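### 3.2 Rooms with one bare brick wall

The second group of interiors in our survey shares a single feature: most surfaces are painted white, and one wall has been left as red brick. We found this arrangement far more often than we had expected, and it quickly became our favourite part of the study. Of the 346 rooms visited in the Luik and Zemine districts, 60 had it in some form. The brick was sometimes old structural wall and sometimes a thin facing put up during a refit, and the people who used the rooms every day often couldn't tell us which.

What they could tell us, in wonderful detail, was how the brick changed the way they worked. Shelves went on the white walls and hardly ever on the brick. Tables were pushed up to white walls too, while the space in front of the brick was kept for standing, talking and passing through. One person at the Ilel workshop called it "the side you look at" – a phrase we borrowed for our coding sheet. Krūmiņa noticed the same habit in her earlier visits to the Drultenis building, where small objects gathered on ledges and worktops along the painted side.

Figure 2 belongs to this group. The ceiling and the brick both matter to our reading of such rooms.
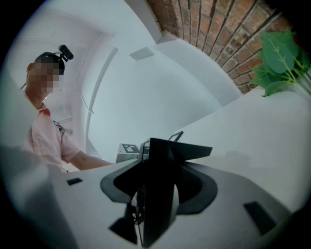
**Figure 2.** A bright white room with a red brick wall, seen from a low position.

Does a brick wall make a white room feel smaller? Most of the people we asked said it made the room feel warmer and left its size unchanged, and our own notes from the visits agree with them.

Light is a large part of this. We took readings in May at two heights in each room, and in the brightest rooms the level at table height reached 800 lux with the lamps off. The white ceiling does a great deal of the work, spreading daylight well back from the windows. Brick returns much less, so the strip of floor next to it tends to be dimmer. We had guessed that people would avoid that strip for fine work, and they did, with only 2 exceptions in the whole group.

Sound was a happy surprise. We didn't set out to measure it, but visitors kept bringing it up, and several clapped their hands to show us what they meant! Rough brick with deep joints seemed to take the edge off voices. Painted brick, which we placed in the group described in Section 3.3, drew no such remarks. We would love to see this tested properly, with the same furniture in place and the same number of people talking.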